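Tunberg folding craft table: a long-term review

I bought this table in February after putting it off for the best part of a year, and I've had enough messages asking how I'm getting on with it that I thought I'd better sit down and write it all out properly. Get yourself a cup of tea, because I've never managed a short review in my life!

First, a bit about what I do with it. I make lampshades, mostly for friends and for the spring fair in Plorbridge, and now and then I cut out curtains if someone catches me in a generous mood. Until this year I did all of that on the floor, or on the dining table with two old atlases under each leg to bring it up a bit. My back had been complaining for a long while and I'd got very good at ignoring it.

The Tunberg comes in two heights, and I went for the taller one, which stands 38 inches off the floor. I'm not especially tall myself and I did wonder whether it would feel like working at a bar, but for cutting out it's lovely. You can lean in with straight arms and get a good long run with the scissors. For sitting and pinning it's too high unless you have a proper stool (mine came from Griffiths in the high street, second-hand, and wobbles like anything). If you mostly sit down to work, I'd say go for the 34 inch one and don't think twice.

Putting it together took me an evening. The instructions are drawings only, which I don't mind, but step 9 shows the hinge bracket the wrong way round, and I had the whole lot upside down on the rug with the cat sitting in the middle of it before I realised. Once I'd flipped the bracket everything went together sweetly. All the bolts were in the bag and there were two spare, now living in the button tin with every other spare bolt I've been given since I left home.

Now the folding. Each side has a leaf that lifts up and rests on a gate leg that swings out from the middle. The left one on mine glides. The right one sticks a little in damp weather and wants a nudge with the knee. I rang the shop about it and spoke to a very patient man called Bent Thorlacius, who told me to rub a candle stub along the runner. I did, and it's much better, though I wouldn't call it cured.

With both leaves down it tucks in behind the spare room door, and that was the whole point of buying it. The castors lock with a little foot pedal, and they're stiff enough that I do it in shoes, having tried it once in slippers.

The top itself is smooth and wipes clean very nicely. I've spilt tea on it, and fabric glue, and one sorry afternoon most of a pot of gold paint, and it has all come off with warm water and a bit of patience. I wouldn't cut straight on to it with a rotary blade, though. I have the big Droken mat for that, and it fits with a few inches to spare at either end.

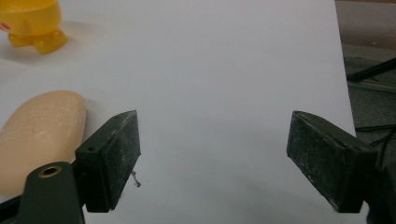
What I've come to like best is being able to leave a job half done. On the dining table everything had to be cleared away by teatime, and I'd lose my place, or lose the chalk, or find I'd swept up a pattern piece with the place mats. These days I just shut the spare room door on it and come back the next morning. I made two drum shades for my sister in a single weekend, and I don't think I'd have finished one in that time before.

A few grumbles, to be fair about it. The little drawer underneath is too shallow for anything but pins and tape measures; my good shears won't lie flat in it. The edges of the leaves are a touch sharp, and I caught my hip on the corner often enough in the first month that I've stuck felt pads on. And it's heavy. I can wheel it by myself quite happily, but getting it up the stairs needed my neighbour's son and a good deal of shouting round the bend.

Would I buy it again? Yes, and I'd buy the same height too. If you can, have a go at the one in the shop before you order, and try the right-hand leaf in particular. Take a tape measure with you as well, and check it against your doorway with the leaves folded down. Mine went through with barely room for my knuckles.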